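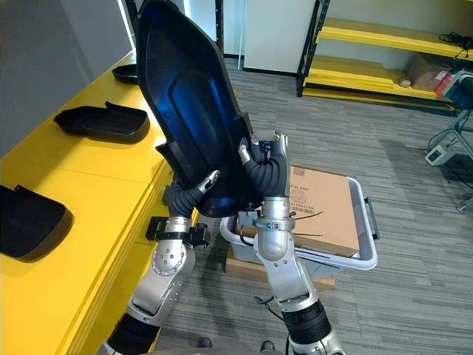 How to check and stack moulded plastic shells

In this guide I explain how we check the dark plastic shells before they go to packing. It is written for new colleagues at the Drindach workshop, but other places with similar parts can use it too.

What you need

A long, clean table
A soft cotton cloth
Thin foam sheets, cut to 600 mm
A lamp with a movable arm
Cartons from Flusska, the deep type

Step 1. Wipe the table. A small piece of grit is enough to scratch a glossy surface, and a scratch can't be polished out later.

Step 2. Lay out only a few shells at one time, with a hand's width between them. They must not touch.

Step 3. Lift each shell with two hands, one on each side and low down. Don't carry it by a tab. The tabs are thinner than they look and in May we lost more than 40 shells in this way.

Step 4. Tilt the shell steeply, pointed end up, and turn the hollow side to you. Move the lamp slowly from one side to the other. The reflection should run smoothly over the surface. Where it bends or breaks, there is a sink mark.

Step 5. Follow the rim with a finger. If you feel a sharp edge, put the shell aside for trimming. Please don't trim it yourself at this table.

Step 6. Stack the good shells with one foam sheet between each two. Five in a carton is the maximum.

For the Kermani order the carton label must also show the batch number. Write it before you close the lid.

Last changed: June 19, 2024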